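Budgeting for a Kitchen Robot Arm Before You Fall in Love With One

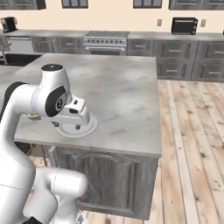
One arm, one plate, and plenty of bare counter in a simulated kitchen.

The arm is the part everybody prices. Then the extras arrive. A few tips from my own spreadsheet, last updated 10/27/22.

Measure reach first. Put a plate where you really put plates, then run a tape from the spot where the base would sit. My Nalard quote looked great until I noticed my island is longer than its arm.

Price the fingers separately. Litska wanted $378 for a gripper and another $80 for spare fingertips, which I'm told are "consumables," like coffee filters, only sadder.

Test with your own dishes. Flat plates with a raised rim are a different job from mugs, and a demo will happily stick to whichever one the arm likes. Take a plate along. You'll get a look. Take it anyway.

Ask for a simulation of your layout before you pay for a mount. Caron charged me $203 for one, and it was the cheapest way to learn that my stools were in the wrong place.

Leave room in the budget for plates. I put down 11 and consider that optimistic.

Read the service plan twice. Zavton's covers the arm but stops at the wrist, so the end that touches the dishes is your problem. Get the price of a replacement hand in writing, and keep it with the oven manual.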